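Boxing Donuts with a Two-Arm Kit: Setup Tips for a Home Bakery Counter
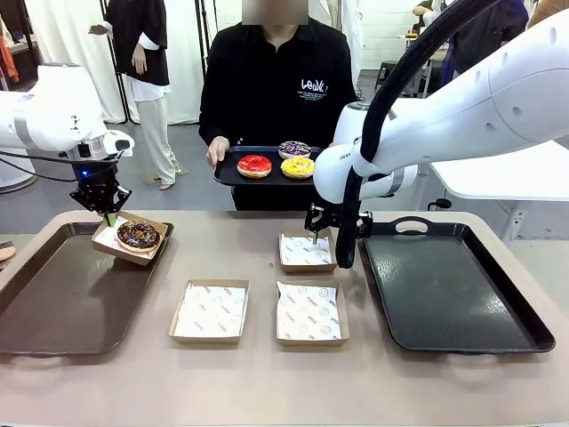
Clenine

Oct 4, 2022

The Purkero counter kit is sold as two arms, two grippers and a control box. I rented one for 18 days. These notes cover boxing only.

Line the boxes before you start. The grippers handle stiff cardboard well and loose paper badly. Press the paper into the corners by hand, or it lifts when a finger comes down inside the wall.

Let one arm hold the corner of a box that already has its donut in it. Keep the lift low. With soft icing, any tilt over 20 degrees moved the topping, and I ended up capping it at half that in the settings.

Glossy trays are a nuisance. A shallow box slides on them when the grip is off center. A thin silicone mat fixes this; I used a Nava baking mat trimmed to size.

Space the empty boxes at least 2 inches apart. The slim fingers need room on the outside of the wall. Boxes set side by side and touching get knocked out of line.

Check the cable loop on each arm at full reach. Mine rubbed at the wrist until I added a Zolow strap — loose enough to slide a finger under.

Glaze should set fully before anything goes near the arms. Sprinkles drop into the gripper joint and have to be brushed out with the power off. Use a dry brush only.

Bring fresh donuts in on a separate tray and keep it level. Reloading takes almost 4 minutes if the boxes are folded ahead of time.

Rental includes one spare set of finger pads. Order a second.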